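Ruddock wants a second look at the Brokimport contract, and the state senator's office says Monday's hearing will settle it. We doubt that. The last one ran 11 minutes.
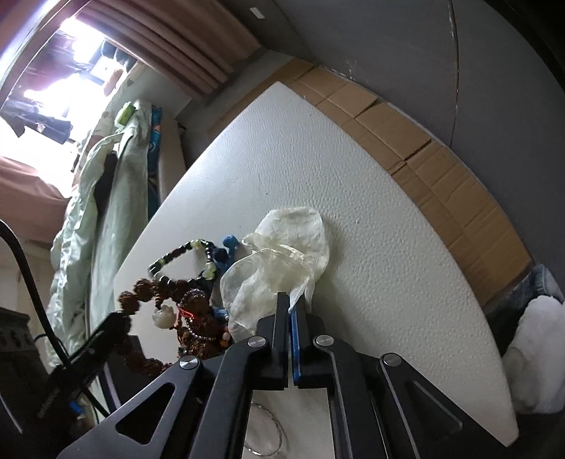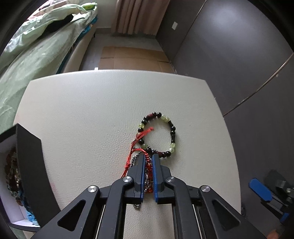
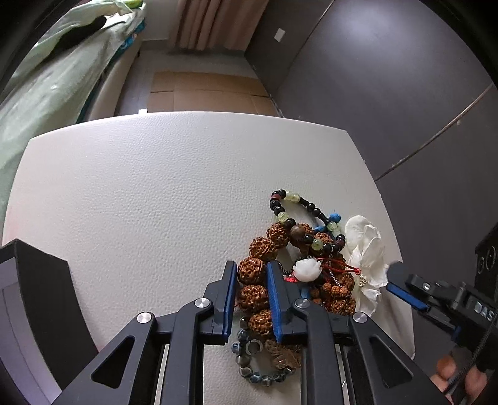 Jewelry on a pale tabletop.

The bill now stands at nearly $900 a household, and the senator still calls it a savings plan. Savings for whom? His staff sent us 100 pages, most of them blank forms. We have asked for the rest.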